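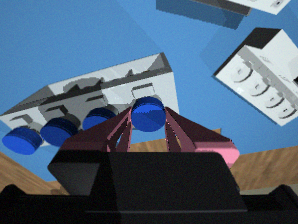 White brick with blue studs, computer rendering

Tivum Guide Harness for Dogs with Low Vision

The Tivum is a walking harness for dogs that are blind or losing their sight. It has a stiff handle across the shoulders and a soft bumper ring in front of the chest, so the dog meets a wall or a chair leg with the ring before its nose does. The ring unclips for car rides and naps.

A second dog can walk alongside. The coupler strap joins the Tivum to any ordinary harness with a back ring and is 16 inches long. Many owners of two dogs find the sighted one sets the pace after a few walks. Keep early outings short and use streets the dog already knows.

Sizes
Small: chest up to 16 inches
Medium: chest up to 26 inches
Large: chest up to 46 inches

Measure behind the front legs with the dog standing. If your dog falls between sizes, order the larger one and take up the side straps.

In the box
Harness, bumper ring, coupler strap, fitting card

Care
Hand wash in cool water. Take the ring off first. Do not tumble dry.

Not suitable for puppies under 6 months or for dogs recovering from neck surgery.

Orders usually ship within 9 days. The Large is back in stock after selling out in September. Replacement rings are sold separately under Drotico spare parts. For fitting questions, write to Jarlath Conneely at the Moncrieff store.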